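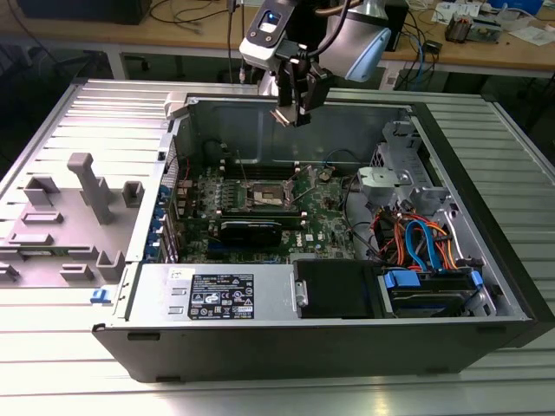 A desktop tower on the slatted aluminum table, side panel off, with the gripper over the case.

Teardown cell (budgeting)

From the Dendasetti Handbook, a reference for small electronics recyclers

A teardown cell is a robot arm, a gripper, a work surface and everything needed to make those take apart a used computer. The term gets used loosely. Some shops mean just the arm and the table, and others mean the whole corner of the building including the shelving. In this article I'm using it for whatever shows up on the purchase order, plus the stuff that should have shown up on the purchase order and got bought on a personal card in March instead (that was me, I'm over it).

For how the cell gets programmed, see Teach points and Part libraries. I'm sticking to money and planning.

Contents
1 Where the money goes
2 The arm
3 Grippers and fingers
4 The work surface
5 Practice machines
6 Space and power
7 Timeline
8 Common budgeting mistakes
9 See also

Where the money goes

When people ask me what a cell costs they want the price of the arm, and I get it, the arm is the fun part. But go through an old budget line by line and you'll find the arm sharing space with fixtures, cables, fingers, training days, freight, an electrician and a surprising amount of double-sided tape. My own habit is to split the sheet into things you buy once, things you wear out, and hours. The hours column is the one that hurts. Our first plan at Dendasetti had 300 hours in it for setup and programming. I thought that was generous when I typed it!

We ended up at 920.

Most of the extra went into small motions. A desktop tower looks like a nice friendly box, and then you take the side off and there's a motherboard full of sockets and slots, a card plugged in across it, cables looping over to the drives, plastic latches, and a power supply taking up one end. Every one of those is its own little job with its own grip and its own way of going wrong. If you're planning a cell for more than one model of computer, plan the hours per model and add them up. Don't plan them once and assume the second model comes along for free.

The arm

Arms are quoted by reach and payload. Payload tempts people into spending too much. A memory stick weighs next to nothing, and a graphics card isn't much worse. What you need to carry is the gripper plus the part plus whatever you bolt on later, so add those up before you look at a catalog. Power supplies are the heavy item in most towers, and you're allowed to decide that a person lifts those out. We did.

Reach is the one I'd pay for. The arm has to come down into an open case from above, get its wrist past the edge of the chassis, and still have room to back out straight. An arm that can just barely touch the far corner of the case will do it in some awful folded posture. Ask the seller to show you the far corner. Engate sent a demo person who did exactly that on our own table, which is a big part of why they got the order.

Also ask where the cable runs. On a lot of arms the gripper cable goes along the outside, and it needs slack and it needs somewhere to go when the wrist turns. Cable clips and a spare cable belong on the quote.

Grippers and fingers

Two-finger parallel grippers are the usual starting point and I'd still start there. They open, they close, and everybody understands them after one morning. The gripper body is a buy-once item. Fingers are not! Fingers get bent, chipped, filed down, swapped and lost, and every part you want to grab seems to want a different shape. We now keep a yearly finger line of 1,000 dollars and I've stopped feeling bad about it.

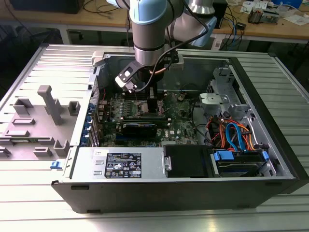 The gripper hanging just above the motherboard, near the memory slots.

Memory is a good test case for finger width. The slots sit side by side with hardly any room between them, so a finger that is fine for pulling a card may be too fat to get down next to a memory stick. If your plan includes pulling memory, bring a real motherboard to the sales meeting and hold the fingers up against it. Haris Satti, our buyer, carries one in a tote bag now. Sellers either love this or go very quiet.

Retention clips are the other thing to look at. Card slots at the rear of a case are often held by plastic clips, and in the machines we handle those come in bright blue, as do the rails on the drives. Color helps the humans a lot. It may or may not help your vision system (see Lighting), so don't let anyone sell you a camera package on the strength of it until they've run it on your machines under your lights.

The work surface

Buy slotted aluminum. I know it costs more than a sheet of plywood on sawhorses, and I know because I priced both, but you can bolt a fixture anywhere along a slot and move it ten minutes later. A tower wants to lie on its side with the open side up, and that takes more table than the footprint you measured when it was standing. Then the side panel needs a home too. Some side panels have ducting or posts molded onto the inside, so they don't stack flat, and if the panel stays attached at the case edge it lies right there next to the tower and eats table. Measure with the panel open.

I'd put a plain bench behind the table as well. It'll be covered in cables and paper in a week, and better there than on the work surface. Ocampo sold us ours secondhand and threw in the shelf underneath.

Practice machines

This is the line I see left out most often. You need computers to break. They should be the same models you'll be running for real, and you need enough that you can ruin one and carry on that afternoon. Ours came in at 228 dollars for a pallet of dead towers, which makes it the cheapest line on the whole sheet and easily the best one. Keep a few whole and untouched for when you need to start from a closed case, and let the rest sit at different stages: one with the heatsink already off, one with no drives, one with the cables tucked and one with them all over the place. The messy one will teach you the most.

Stamatia Kokkinos, who did most of our programming, asks for practice machines before she asks for anything else, arm included. I used to think that was backwards. Now the pallet goes on the order first and the arm shows up to find it waiting.

Space and power

Leave room to walk all the way past the table, and leave room for somebody to stand and reach into the case with the arm parked. Get the safety assessment priced early, by someone who does them for a living, as it can change the floor plan and then everything you bought to fit the old floor plan. Outlets and network drops should come down near the bench end. If you have to run network cable later it will hang off the edge of something and it will look the way ours looks.

Timeline

Lead times move around too much for me to give a table. I can tell you the order I'd do it in: practice machines, work surface, safety visit, arm, gripper, first fingers, then stop spending for a while. Run the thing. The second set of fingers, the camera, the tool changer and the nicer fixtures all get cheaper when you know what you want, mostly because you end up buying fewer of them.

Common budgeting mistakes

Treating freight as a rounding error. A table this heavy – and an arm in a crate – needs a lift gate, and the lift gate is extra.

Buying the software support plan for the year you're unpacking boxes. Ask if it can start on the day the arm is powered up. Sanurel said no to us the first time and yes the second time, so ask twice.

Budgeting for full teardown on day one. Pick one part (I'd pick a card or the memory) and price a cell that does that. A cell that reliably pulls one kind of part is worth having, and it gives you real hours to put in the next request.

Leaving out the person. Somebody sets the case on the table, opens it, clears the parts away and puts the next one up. That's wages, and it goes on the sheet.

See also

Cable routing
Fixtures for tower cases
Lighting
Part libraries
Teach points
Used equipment, buying

Last edited 06/08/2023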